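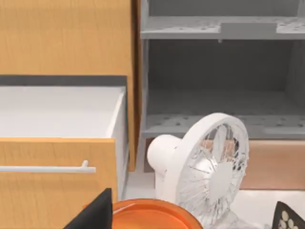 Where do the lines in wood come from?

Hi, I'm Bontu, and I look at furniture way too closely! Go find a wooden drawer or a door near you. See any faint stripes or swirls? We call those lines the grain, and a tree drew them while it was growing.

Every year a tree adds a new layer of wood just under its bark, like pulling on another sweater. In spring it grows fast and makes pale wood. Later in summer it slows down and the wood comes out darker. By December, lots of trees (the ones in cold places like mine, anyway) have stopped growing until spring. One pale band plus one dark band makes a ring. I once counted 108 rings on a stump in Madport, and my finger got very sticky.

So why stripes and not circles?

Think of a rolled-up jelly cake. Slice across it and you get a swirl, but slice it the long way and you get lines. Boards are usually cut the long way!
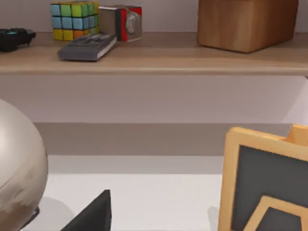
A light wooden shelf, with a Rubik's cube standing near the back.

Want to try it? Roll up two colors of clay together, then ask a grown-up to help you cut the roll both ways. Mine had 11 stripes, and they were pretty wobbly.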